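Sorting Returns at Khoury: What Changed for the Staff After the Arm
Student project report, Work and Technology course
Submitted Jan 21, 2026

1. Why we chose this workplace

Khoury is a company in Otport that takes back mixed goods from toy and household stores. Most of what comes in is opened, unboxed or returned without a label. It has to be sorted before it can be resold, donated or thrown out. Until October all of this was done by hand. Then the company put one robot arm on the small-goods line, and the management agreed to let us visit and talk to the people there.

Our question was simple. We wanted to know which parts of the job went away, which parts stayed and which parts were new.

2. How we did it

We made two visits and interviewed 12 people, all of whom worked on the line both before and after the change. The interviews took place in the break room and were not recorded. We took notes and let people read them afterward. Two asked us to remove something and we did.

We also got one week of shift sheets from the supervisor. They show 552 items handled at the arm station in that week. We were not given numbers from before October, so this report makes no claim about speed.

3. The work before

Sorters stood at a long table with mixed trays. They picked out each item, looked at it, decided on a category and put it in a box. A full shift was the same movement over and over. Most of the people we spoke to mentioned sore wrists or shoulders, and several said the talking across the table made up for it.

4. The work now

The arm picks from the tray and a person works next to it. That person fills the trays, empties the boxes, clears jams and takes care of whatever the arm leaves behind. The job title is still "sorter." The pay is the same, which came up in almost every interview.

Soft things are the main difficulty. Cloth folds over other items and hides them, so the gripper may close on fabric when it was meant to take the thing under it. Clear plastic is also hard. Staff told us they have learned to look over a tray before they start it, and some pull the fabric out first. That step is not in the written instructions from Sudska, the firm that set up the station. The sorters worked it out themselves and pass it on to new people by word of mouth.

5. What people said about it

Opinions were split. Older workers were mostly glad to have less reaching. Younger ones more often said the job had become lonely, because the arm station has one person and the old table had six. One sorter said she now goes home less tired in the arms and more tired in the head, from waiting and watching.

No one had been let go when we visited. Three people had been moved to packing, and one of them had not wanted to move. Training for the arm station was 21 hours, spread over the first weeks. Most thought it was enough for normal running but too short on what to do when something goes wrong.

6. Limits

We saw one site and one station. The supervisor chose the interview times, so night staff are missing. A second site in Ukarach is due to get the same equipment, and a follow-up there could start before the change.

7. Our view

The company should write down what the sorters have learned about filling trays, and count that as skilled work when pay is discussed. We also think the station should be placed closer to the packing tables so that the person at it has someone to talk to.
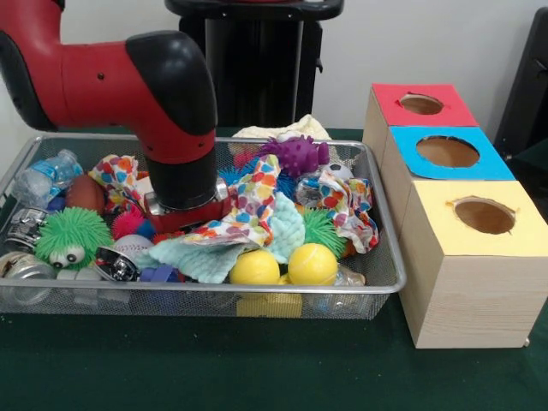
Hatsue Maruyama: I would push you on section 7. Once the know-how is written down, the company owns it, and the sorters lose the one thing they could bargain with. Did you ask any of them if they wanted it in the manual?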